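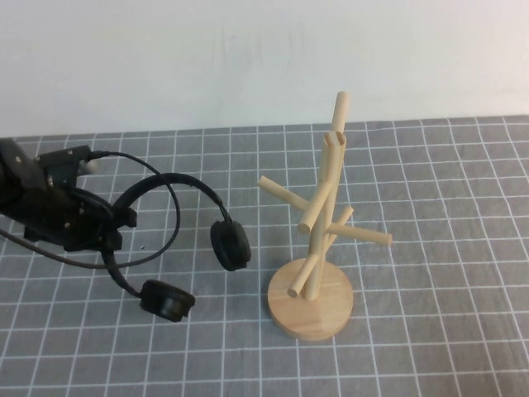

Section 4. Filing a brief through the Trakard portal

Read 4.1 before you start. Most rejected filings come from people skipping it.

4.1 Before you log in

Have these ready:

Your appeal number (starts with the year, not the trial court number)
Bar number, or the self-represented code the clerk mailed you
The brief as one PDF
Appendix as a separate PDF, even if it's short
Certificate of service, signed
Payment card, or the fee waiver order

Note: the trial court number will be accepted by the login screen. It won't match anything later. If your case list comes up blank, this is nearly always why.

4.2 Opening the case

1. Log in. Choose Appeals, then My Cases.
2. Click the case name. Check the caption at the top. Masri v. Fetis and Fetis v. Masri are two different appeals and both are open right now, so look twice.
3. Check that your name is listed under Counsel or Party. If it isn't, stop and file a Notice of Appearance first (Section 3).
4. Click New Filing.

Caution: don't open the same case in two tabs. The second tab overwrites the draft in the first. No warning, no recovery.

4.3 Picking the filing type

1. From the list choose one: Opening Brief, Answering Brief, Reply Brief, Amicus Brief, Corrected Brief.
2. For a cross-appeal, tick the Cross-Appeal box under the list. Easy to miss, it's gray.
3. Pick the party you're filing for. For an amicus brief pick None and type the name of the organization.
4. Click Next.

Note: Corrected Brief is for typos, bad page numbers and broken citations. It's not for new argument. New argument needs a motion for leave, filed under Motions, with the proposed brief attached as an exhibit.

Caution: filing type can't be changed after you submit. The clerk's office has to strike the filing and you start over. Your deadline does not move while that happens.

4.4 Uploading

1. Click Add Main Document. Select the brief.
2. Wait for the green bar. On a slow connection it sits near the end for a while – leave it alone.
3. Click Add Appendix. Select the appendix. Over the size limit? Split it into volumes and name them Vol 1, Vol 2 and so on. No more than 11 volumes per filing.
4. Click Add Certificate. Select the certificate of service.
5. Open each file with the View link and page through it. Do this every time. Upside down scans, missing signature page, somebody else's draft – we see all of them.

File rules:

PDF only. Word files get bounced automaticaly.
Text must be searchable. Print to PDF from your word processor, don't print and scan.
Appendix pages no bigger than letter size.
Bookmarks for every heading in the table of contents.
No passwords, no comments, no tracked changes.
File name 42 characters or less, letters and numbers only. An ampersand will kill the upload.

Note: sealed material never goes through Add Appendix. Use Add Sealed, which shows up only after you enter the docket number of the sealing order. No order yet? File the motion to seal first and call the clerk before uploading anything else.

Caution: you're responsible for redaction. Black boxes drawn over text don't remove the text. Use a real redaction tool, save, reopen, then try to copy and paste from under the box. If anything pastes, it's not redacted.

4.5 Word count

1. Type the word count from your certificate of compliance.
2. Leave out the cover, tables, certificates and signature block. Footnotes count.
3. If the system says Over Limit and you have an order allowing extra words, click Order Granted and enter the date of the order.

Amicus briefs filed at the petition stage get a shorter limit than merits briefs. The portal knows which stage you're in. If you think it's got the stage wrong, email before you file, not after.

4.6 Service

1. The service list fills in by itself. Everyone with a check mark gets the brief by email when you submit.
2. Anyone with a red P must be served on paper. You do that. The portal doesn't.
3. Add the mailing date to your certificate if there's even one red P on the list.
4. Prisoners filing for themselves are always red P. Use the facility address on the list and put the inmate number on the envelope.

Note: don't uncheck the trial court. Yes, it still needs a copy.

4.7 Fee and submit

1. Pay by card or choose Waiver. Waiver asks for the order, upload it again even if it's already on the docket.
2. Check the Summary page. Case, type, party, files, service list.
3. Click Submit once. Once! Two clicks, two charges, and refunds go through the finance office in Trarnville and take until they take.
4. Save the receipt. The receipt time is your filing time, but only if the clerk accepts the filing.

4.8 After you submit

Status shows Received, then Accepted or Returned. Returned comes with a reason code. Fix the problem and refile using the Refile button so the original time carries over. If you start a New Filing insted, you get the new time.

Paper copies: 2 bound copies of every brief over 500 pages with appendix, delivered to the clerk's window. Under that, none unless a judge asks.

Oral argument requests aren't part of the brief. Separate form, Section 6. The October calendar fills early so get it in with your opening brief if you want that sitting.

4.9 Who to contact

Login and passwords: Kenta Nishimura, portal desk
Returned filings: Dima Qaisi, clerk's office
Sealed records: Wakana Furukawa, records
Paper copies and service questions: Yara Khoury, front window

For anything due the same day, phone, don't email. If the portal's down at the deadline, take a screenshot of the error with the clock showing and attach it to a Motion to Accept Late Filing the next business day.

Section last revised 4 July 2019, S. Nasrallah. Replaces the old 4.4 and 4.6. Section 5, Motions and Responses, starts on the next page.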